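Gundale Open Day

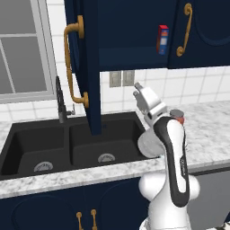 Simulated kitchen with a robot arm, sink and open upper cabinet.

The Gundale Open Day was a public demonstration of household robot software held on Sunday, October 6, 2024, at the Gundale workshop in Trornine. It was organized to show the Yeon control program, which runs arms in computer-rendered kitchens before any test on real hardware. Almost 200 people attended.

Program

Visitors watched simulated runs on a wall screen in sessions of 50 minutes. The tasks were small kitchen jobs such as opening cabinets and moving packaged food. The kitchens were built in Fullix, a scene editor also made by Gundale. A physical arm was on display in the lobby but stayed switched off.

Claims and criticism

Gundale's handout said that Yeon had "learned the kitchen." It gave no success rate and did not say how the runs on screen had been picked. Staff confirmed when asked that at least part of the session was recorded – the printed program had called it live. Questions about wet dishes, sticky doors and poor lighting were put off to a later report.

The report came out the following February. It was 2 pages long and covered simulated trials only, with no comparison to a real kitchen. Whether skills practiced in Fullix scenes carry over to an actual home has not been shown in anything the company has published.

See also

Robot simulation
Domestic robot
Technology demonstration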